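プラスチックの台所道具、よくある裏ワザを疑ってみる
2025年2月27日更新

台所の裏ワザというものを、私はあまり信用していません。重曹で何でも落ちる、輪ゴム一本で全部片づく、というたぐいの話です。試してみると、半分くらいは普通に洗剤で洗ったのと変わらない。残りの半分のうち、いくつかは道具を傷めます。

今回は長さのあるプラスチックの道具と、ボウルの話です。引き出しに斜めにしか入らないあれと、重ねると取れなくなるあれ。うちで続いているやり方と、やめたやり方を並べておきます。

色移りは「天日干しで消える」のか

カレーやトマトの色がついたプラスチックは日に当てれば元どおりになる、とよく書いてあります。8月にベランダで試したときは、たしかに黄色みが薄くなりました。ただ、同じ日に干した白いしゃもじは妙にかさついた手ざわりになり、結局捨てました。薄くはなるけれど、元どおりとは言いにくい。やるなら半日で取り込むこと。何日も出しっぱなしにするのは勧めません。

うちではもう、色の濃い料理には最初から赤い道具を使うことにしています。裏ワザでも何でもありませんが、これが一番手間がかかりません。赤はトマトの色が目立たないかわりに、洗い残しの油も目立たないので、指の腹でなでて確かめてください。ぬるっとしたら洗い直しです。

ぬめりと専用クリーナー

Drorkeoというプラスチック用のクリーナーを一本使いきりました。700ミリリットル入りで1103円。台所用の中性洗剤とぬるま湯につけたものを隣に置いて見比べましたが、私には違いがわかりませんでした。香りは好みが分かれると思います。次は買いません。

油がしつこいときは、先に紙でふき取ってから洗います。いきなり湯をかけると油がスポンジに移り、そのスポンジで次のものを洗うことになります。ぬるま湯は39度くらいの、手を入れて少し温かい程度で十分でした。熱湯をかけるとすっきりした気にはなりますが、薄手のものは反ります。裏に耐熱温度の表示があれば、先にそちらを見てください。表示がないものには熱湯を使わない、と決めてしまうほうが早いです。

反りは手で直せるのか

「温めて逆向きに曲げれば直る」という説。これはかなり疑っています。うちで試した二つは、一つがその場で元の反りに戻り、もう一つは曲げたところが白くなりました。白くなった場所はそのうち割れるので、口に入るものに使う道具なら諦めたほうがいいと思います。

それより先に、本当に反っているのかを確かめます。もともと曲がった形に作られている道具も多いからです。手に持って眺めてもよくわかりません。平らなテーブルに寝かせて、両方の端がどう当たるかを見ます。

長い赤いプラスチックのものも、こうして台に置いてしまえば、どこが曲がっているのかが見やすくなります。内側のカーブと端のほうを、順に。

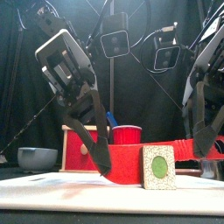
引き出しの仕切りは先に買わない

収納の記事はたいてい仕切りケースを買うところから始まります。私はこれで何度も失敗しました。Resskaの仕切りトレーは一つ131円と安く、つい余分に買ってしまうのですが、長い道具は結局どの仕切りにも入らず、上に渡して置くことになります。すると引き出しが閉まらない。

順番は逆で、一番長いものを先に入れます。手前から奥へまっすぐ入るならそれで終わり。入らなければ対角線に置いてみて、余った三角のところに小さいものを寄せます。見た目はよくありません。でも引っかからずに開くなら、私はそれで満足です。

対角線でも入らないものは、引き出しをあきらめて立てます。口の広い重めの容器に、柄を下にして。軽い容器だと長い道具の重みで倒れるので、一度からっぽの状態で指で押してみるといいです。すぐにぐらつくようならやめておきます。

ボウルを重ねるなら

入れ子にしたボウルが抜けなくなるという相談には、「間に紙を挟む」という答えがよくついています。効くには効きますが、毎回挟むのが面倒で、うちでは一週間も続きませんでした。

続いたのは、しっかり乾かしてから重ねるという、つまらない方法だけです。縁の折り返しに水が残っていることが多いので、伏せて置いたあと、最後に縁だけふきんで一周ふきます。抜けなくなったときは、外側のボウルをぬるま湯に浸け、内側に冷たい水を入れて少し待ちます。ガラスでは怖いのでやりません。力まかせにひねるのも、縁が欠けるのでだめです。

ボウルの中に細かい道具を入れてしまうやり方も見かけます。場所の節約にはなりますが、使うたびに中身を出すことになるので、毎日使うボウルには向きません。年に数回しか出さないものならいいと思います。

捨てどきについて

雑誌には「一年で買い替え」などと書いてありますが、根拠がよくわからないので従っていません。見るのは三つです。爪が引っかかるほどの傷があるか。洗っても匂いが残るか。曲がるところが白っぽくなっているか。どれかに当てはまったら、食べ物には使わないことにします。

まだ形がしっかりしているものは、植木の土をすくうのに回しています。食べ物用に戻ってこないよう、柄に油性ペンで印をつけておきます。この印が薄くなるのが最近の悩みで、上からテープを巻いてみたものの、今度は端がべたついてきました。よい方法が見つかったら書き足します。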